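Hondach opens its washroom cleaning service to small offices and guest houses

Tuesday, November 27, 2018

Hondach, the firm behind the Pruma two-armed cleaning robot, has put its washroom service on general offer after a long trial with a handful of customers. From the first week of December, small offices, guest houses and surgeries will be able to hire a Pruma by the visit, without having to buy the machine or find a cupboard big enough to keep it in.

It is a service plenty of people in the trade have been asking for, and having followed the trial through most of the year we are very pleased to see it arrive in a form that a business with only a couple of toilets might be able to afford. Until now the robots one read about were mostly floor scrubbers, splendid things in an airport or a long hospital corridor but not much help to the owner of a bed and breakfast with a narrow bathroom and a pedestal mat. The Pruma was meant for small rooms from the start, and it works with the ordinary brushes, cloths and bottles that are already there (or that can be bought from any hardware shop on a Saturday morning).

The hire price is 60 euros a visit, which covers up to two washrooms in the same building, and there is a discount for anybody who signs up for a regular weekly slot. A Hondach operator brings the robot in a van, walks it through the rooms on the first visit and stays in the building while it works. The company says this will remain so for the time being, and we think that is sensible. A full clean of one washroom takes about 18 minutes, and that covers the toilet, the basin, the taps and a wipe of the door handle on the way out. Mirrors are still left to the operator, as the results in the trial were a bit streaky and customers noticed.

One of the trial customers was the Milošević guest house, a family-run place with nine rooms over three floors and, until the lift was put in, no earthly way of getting a robot to the top of it. The owners were doubtful at the beginning, and they were quite open about it in the comments they sent in. Their worry was less about breakages than about whether the robot would do the awkward bits: under the rim, behind the seat hinges, the corner by the pipework where the dust always seems to gather. After a few weeks they reported that the bowl and the rim were being done very nicely, the hinges fairly well, and the corner by the pipework hardly at all. Hondach has since added a separate step for that corner, which can be switched on in the booking form, and we would advise anybody with older plumbing to tick it.

The toilet clean itself follows a routine that will be familiar to anyone who has ever had the job. The lid and seat go up, the cleaner goes in and is left to stand for a while, and then the robot takes the brush by the handle and works round the bowl before flushing. Customers can use their own cleaner or choose Clokusel, the mild descaling gel that Hondach supplies with the service. Clokusel has very little smell, a blessing in a small room without a window, though in hard water areas the company suggests leaving it on for longer, and this does of course make the visit longer too.

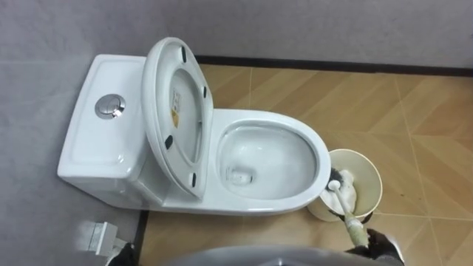
There are a few practical points to bear in mind before booking. The doorway has to be wide enough for the robot to pass through with its arms tucked in, and Hondach will send a simple measuring sheet on request. Loose mats should be taken up beforehand. Brushes with a good long handle are much preferred, and the holder should be one that stands steadily on the floor, as the wall-mounted sort with a hinged cover gave a lot of trouble in the trial. If a customer's brush turns out to be unsuitable the operator will lend one for the visit, and there is no charge for that.

We did have one or two grumbles. The robot is slower than a person, there is no getting round it, and a good cleaner would have finished the same washroom and been well into the next one. It is also not a silent machine, and guests at the Milošević house mentioned a whirring sound in the mornings until the visits were moved to after breakfast. And the booking page could do with some attention. It asks for the number of washrooms twice, and at the time of writing it would not accept a postcode with a space in it, although Hondach has promised us that this is being looked at.

Set against that, the trial customers liked the regularity of it, and several said how welcome it was to have the toilets done properly on days when the staff were stretched and everybody was needed at the front desk or in the kitchen. Most of them have chosen to carry on now that the trial is over.

Bookings are open now through the Hondach website or by telephone during office hours. First visits in December are already filling up, with the days just before the holidays nearly gone, so anybody hoping for a sparkling bathroom before the relatives arrive would do well to get in touch soon. Existing trial customers keep their present slots and need not book again, and the measuring sheet, price list and a leaflet on Clokusel can be had by post for those who would like something on paper to read over a cup of tea.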